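Last updated: July
Search this site Enter keywords Go
Print this page | E-mail this page

PADOW TRADE COUNCIL DISPUTES SESICO ACCOUNT OF CONVOY LOSSES

Hudavura Station: The Padow Trade Council today rejected the claim by Sesico Freight that pirates alone were to blame for the loss of 30 haulers in the Mahmoud Belt. The council has read the company's combat logs and finds them hard to believe.

Sesico says a raider fleet of 318 ships jumped the convoy without warning. Gate records for the same hour show eight hostile ships entering the system. The company has not said how the rest got in, and its one reply so far was a recruiting notice.

"We're told the escort fought to the last ship," said Emmett Haddad, speaker for the council. "Then we find six of those escorts docked at Hudavura with full shields and full ammo. I'd like to hear how that works before anyone gets paid."

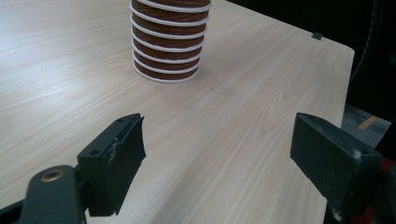 Stacked paper cups on a light tabletop.

Sesico has asked for full insurance on every hull, plus a bounty fund to be run by Sesico. The council will hold both requests until the company hands over its fleet chat and cargo lists. Pilots who lost their own ships while under contract may file for payment now and don't have to wait for the company's claim to be settled.

The council has also heard the rumor of a hidden raider base near the third moon. Two scouting trips turned up rocks. Any pilot with scan results is welcome to send them in, but screenshots with the system name covered won't be accepted.

Escort contracts through the Mahmoud Belt remain open to all player corporations except Sesico. Claims can be filed at the council office on Hudavura Station.

Print this page | E-mail this page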